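Home | About us | Services | Areas we cover | Prices | Contact

About Brorach Room Care

3 minute read

Brorach Room Care cleans and resets furnished bedrooms, studio flats and small guest houses. We do changeovers between guests, end of tenancy cleans and a weekly tidying visit for people who want one. We supply the bags, the cloths and the vacuum cleaners. Clients supply the bed linen unless we have agreed otherwise.

The business was started by Glenys Mapplebeck in 2000 with one van and a contract for a row of student lets. Glenys still does the quotes. Kirsty Sugden runs the rota and is the person you will normally speak to on the phone. Stuart Lightfoot looks after the vans, the stock cupboard and anything that needs a screwdriver, such as loose wall plates and lamps that will not stand straight. Jade Pickering trains new starters and checks rooms before keys go back.

We now look after over 40 rooms. The largest group is at Levent House, where we have had the contract for five years. The rest are single lets and a few holiday flats. August is our busiest month and we take on extra staff for it, so please book early if your tenants move out then.

How we work

Every room is done in the same order. Litter comes first, then the bed, then surfaces, then soft furnishings, then the floor. Windows are opened at the start if the weather allows. Bathrooms and kitchenettes are priced separately and are done by a second person where there is one.

Anything that is clearly rubbish goes in the bag: wrappers, empty cans, used tissues. Anything that might belong to someone does not. Chargers, tools, coins, papers and clothing are put on the nightstand or the desk and listed on the room sheet. We keep left items for five weeks in the Levent House office and post them on at cost. 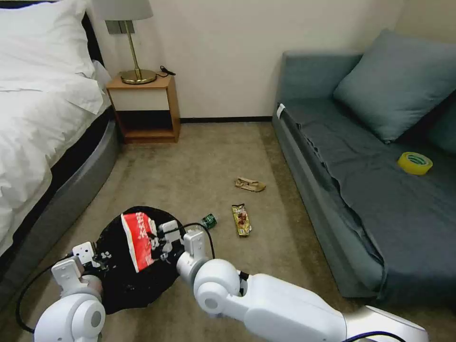
Litter is picked up by hand before a vacuum cleaner comes into the room. We open one black bag on the floor, close to the worst of it, and work outwards from there. Small items go in first. A snack bar wrapper on beige carpet is easy enough to spot, but a green can on its side beside the bag can be missed when you are looking further off, so staff check next to the bag before moving it. A roll of packing tape left on a sofa is kept and goes on the room sheet. Cans are taken out for recycling at the bin store.

Throws are lifted and shaken, and the sofa seat underneath is checked. Cushions go back against the sofa. Duvets are taken right off the bed so that we can look at the mattress, and any marks are reported the same day.

Quotes are free and are given after a visit. Keys can be left with us or in a key safe. To arrange a visit, ask for Kirsty between 8am and 4pm, or use the contact page.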